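Dean Kettle didn't believe in Pastor, the simulated kitchen cell at Ollau. Grava had logged 2,313 runs and called the arms aligned. Dean opened the overhead view and looked at the shadows.
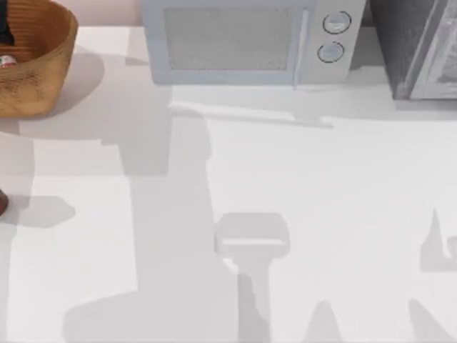
*Pastor, overhead, counter clear in front of the microwave.*

"Left wrist offset is 2," Grava said. "It was fine in September."

"Says who?"

"The log."

Dean typed the offset in again anyway, then loaded the can. 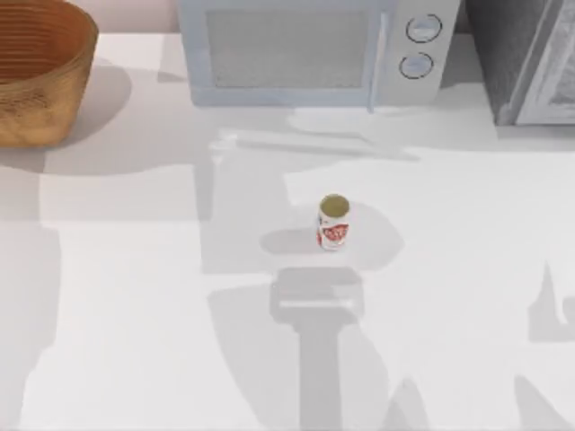 *The can, with the gripper's shadow below it.*

"Happy?" Grava asked.

"No," he said, and queued another 165.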